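**Thread: everything I know about sending flowers to somebody who lives a long way off** 🌷

I've been sending flowers to my aunt in Ovside for most of my adult life, and after last month's post a whole bunch of you asked how I do it without the thing going sideways. So get yourself comfortable, this one is going to run on a bit!

---

Ovside, for those who don't know it, is a small town up the valley from Zolldale, one long main street and a lot of hill. It has two florists. For years I didn't know that and ordered everything through big national websites, and my aunt, bless her, thanked me for some very tired carnations.

---

What those websites mostly do is take your order, keep their share, and pass the rest along to a shop near the address. There's nothing sneaky about it, and sometimes it's the only choice you've got. But if you can find the shop yourself and call, all of your money goes into the bouquet – and you get to talk to the person who's making it, which I've come to love.

---

The shop I use now is called Uibo. I found them by looking at a map of the main street and calling the first number that came up, so please don't credit me with any great research. The woman who answered asked me what color my aunt's front room was. I had never been asked that in my life! (It's green. She suggested apricot and cream, and she was right.)

---

My first piece of advice is to call in the morning, but not first thing. First thing they're unpacking buckets and cutting stems and they have wet hands. By ten or so they know what came in, they know what's looking good, and they've usually got a minute to chat.

---

Second, give them a feeling and a budget and leave the recipe alone. I used to ask for exact flowers from a picture I'd seen online, and I'd be disappointed when the peonies were missing in August, when of course there are hardly any peonies to be had in August. These days I say "something cheerful, a little wild, nothing too stiff" and let them go to town.

---

Third, and I mean this kindly, check the address. Then check it again. My aunt lives at 28 on her street, and there's a 28 on the street behind with almost the same name, and for one whole birthday a very nice couple enjoyed a basket of freesias that they assumed came from their son. They did bring them over in the end. They're all friendly now and wave over the fence.

---

Ask about the delivery area too. Uibo takes flowers anywhere in Ovside and down as far as Zolldale, but up in the hills past the reservoir they only go on a Saturday, when the van does the long loop. My cousin lives up there, so hers come on the weekend or not at all, and she's used to it.

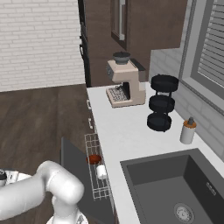 Now, a word on what happens once the flowers get to the house, because that's where a lot of good bouquets go downhill. They need a fresh cut and clean water as soon as you can manage it. If you've got a nice wide sink with a square basin and a long white counter running alongside, you're all set: stand the stems in the sink, cut them at a slant, and lay the leaves you strip off on the counter so they don't wash down the drain. I'd find the vase a home away from the espresso machine, too, as warmth and steam will age a rose in no time.

---

Change the water every other day. I know, I know, everybody says it and hardly anybody does it, me included for many years. Give the stems another little trim while you're at it and pull off any leaves that have ended up below the waterline. My aunt gets nearly two weeks out of a bunch of chrysanthemums this way and sends me a report on them by phone.

---

Keep them away from the fruit bowl! Ripening apples and bananas give off a gas that makes cut flowers drop early, and carnations mind it most of all. When I think of the number of bouquets I put right next to the bananas because the colors looked pretty together, I could weep.

---

A few of you asked about cards. Uibo's order form gives you 200 characters for the message, and I have never once managed to stay inside it on the first try. If you're a talker like me, write it out on paper before you call, read it aloud, and take out a sentence. Put your name on it as well. You'd be surprised how many flowers show up with "lots of love" and no clue who from.

---

If you want something that lasts longer than a bouquet, ask about potted plants. I sent a cyclamen two winters ago and it's still going on the north windowsill, blooming away in the cold months and sulking all summer. They like it cool and they like to be watered from the saucer. My aunt calls it "the lodger."

---

For the ones wondering about Oter: yes, I've tried it, it's the delivery service a few shops in Zolldale have signed up with. You get a text when the driver leaves and another when the flowers are handed over. My order was number 771 and I remember that only because I had to read it out on the phone three times when I wanted to change the day. They were sweet about it. I'd use them again for Zolldale, but they don't come up as far as Ovside yet.

---

Someone also asked if it's all right to send flowers to a man. Oh my goodness, yes. My uncle got his first bouquet at his retirement, big bronze sunflowers with some eucalyptus, and he carried it around the party all evening and wouldn't let anyone put it in water until he got home.

---

And please don't wait for the big dates. Mother's Day week is when every shop is run off its feet and the prices go up to match. A plain bunch of tulips on some gray afternoon costs less and I think it gets looked at more. My aunt still talks about some anemones that came for no reason at all.

---

I think that's the lot, except for hydrangeas, which I've left out because they need a thread of their own (they drink like horses, and there's a trick with dunking the whole head). I'll try and get that one written up before my aunt's next order goes in. If you have a florist you love in the valley, put the name in the replies, I'm keeping a list! 💐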